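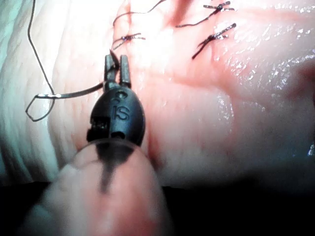 Lensa Woldemariam rang five different numbers to find out who would take her stitches out, she told the Scanlon health board's open meeting, and the fifth one gave her the first one back.

Stitches in, nobody's job to take them out
May 12, 2024

Patients in Scanlon who are sewn up at the town's hospital are to get a proper answer to the question of who unpicks them, health managers have promised. The answer will be ready in October.

Until then, anyone leaving Vila Road Hospital with stitches will go on receiving the pale green slip that says "Please arrange removal in 7 to 10 days". It doesn't say with whom. For years that hardly mattered, as most people went to the practice nurse at their own surgery, who did it between the blood pressures and the travel jabs. But the extra money that surgeries received for the work ran out last spring, and four of the town's six practices have since stopped offering it.

The hospital says removal is a matter for the surgeries. The surgeries say it is a matter for the hospital. Both have put this on their websites, each with a link to the other.

According to papers handed round at the meeting, 3,191 people left Vila Road with stitches last year. Some had the kind that dissolve and were able to stay out of the argument. Of the rest, over 200 ended up back in the emergency department, where they waited with the sprains and the chest pains to have a small knot snipped. One man is recorded as having waited six hours and then left with his stitches and a parking ticket.

The board's report, which runs to 41 pages, calls this "a pathway with opportunities for greater clarity". It was written by the consultancy Flunetti, and its main finding is that patients would like to be told where to go.

It also looks at Jekitora, the online booking system the town's surgeries have shared for the past two years. Jekitora does have a button for "wound care". Pressing it brings up a form with 14 questions, and answering yes to "Do you currently have stitches?" brings up a message advising the patient to contact the hospital. Answering no lets you book a nurse for the following morning. Several people at the meeting had worked this out for themselves, and there was a short silence from the top table while it was written down.

Managers said the message would be changed. They were less sure about what to.

Two plans are being looked at. Under the first, a removal clinic would run at Vila Road three afternoons a week, in a room next to the fracture clinic that is at present full of chairs. Under the second, the surgeries would take the job back and be paid for it, with a sum still to be agreed. The surgeries have said what they would like the sum to be. The board described this figure as "helpful to have".

A third plan, in which pharmacies would do it, was in an earlier version of the report. The pharmacies hadn't been asked.

There was some sympathy in the hall for the nurses, who are the people patients shout at. One practice nurse said she could take out a row of five stitches in less time than it took to explain over the phone why she wasn't allowed to. She has had the same conversation with the same patient on three days running, and they are now on first-name terms.

A petition asking for the old arrangement to be brought back has 700 signatures, 500 of them on paper and 200 online. It was handed over at the end of the meeting, after a brief discussion about which organisation ought to accept it.

The board asked patients to avoid taking their own stitches out at home, a request that drew a few glances at the ceiling. Anyone whose wound is red, hot, swollen or weeping should still go to the hospital or ring 111, and shouldn't wait for the new plan.

Woldemariam, who had cut her hand on a roasting tin, did get hers seen to in the end - at her sister's surgery, 30 miles off, on day 13. The nurse there asked whether there wasn't somewhere nearer.

The next open meeting is in October, at the Vila Road education centre. Parking is limited and the report will be available at the door.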